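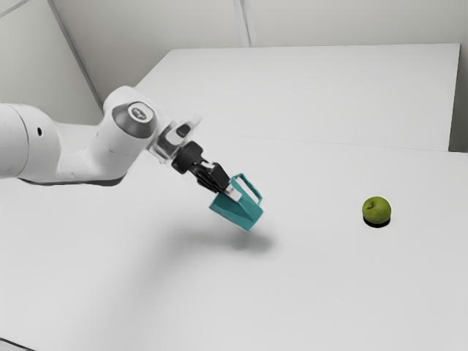 Slide 1. One arm, one mug, one apple (simulation).

Hello everybody, and thank you for having me. I'm Eylül Ersoy, and I look after equipment planning at Nirkach. (Wait for people to sit down, there are always a few at the back.) I want to talk about what we worked out in simulation before we spent any money, and I'll start with the mug, because I've grown very fond of it.

The budget we had in March was for one arm, one gripper and a table. Oğuzhan Değirmenci had put 10 percent aside for spare parts, which I thought was generous until I saw the quote from Hamann for finger pads – 1,623 for the set, before shipping! Pause here, somebody usually groans. 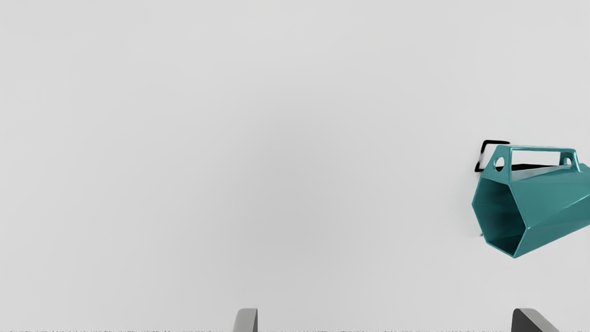

Slide 2. Looking down past the fingers, mug handle at upper right.

So please, when you write your own request, give the fingers their own line. We spent weeks comparing arms and one short afternoon on grippers, and I would turn that around if I could. Ask how wide they open, ask what a replacement costs, and ask how long it takes to arrive. Sastuston told us 20 working days, and Wovow wanted 50, so we planned to keep a second pair on the shelf. 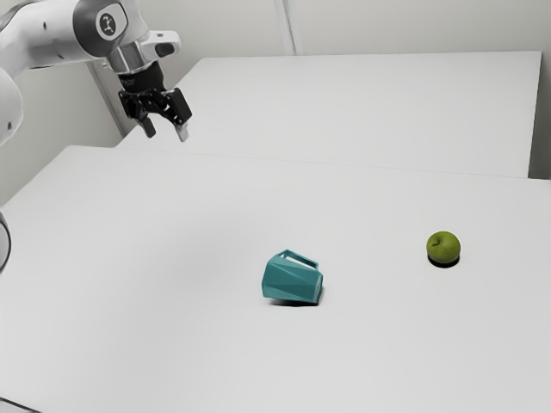 Slide 3. Two tables, gripper open, mug on its side.

Tables next. Do budget for them, dear friends, and measure the room first. We had one table in the plan and ended up asking for two, plus somebody's time to get them level. (Tell the doorway story if we're running early.) The floor plan and the blank request form are in the handout, last page. Oğuzhan has extra copies, and I'm happy to take questions on prices now.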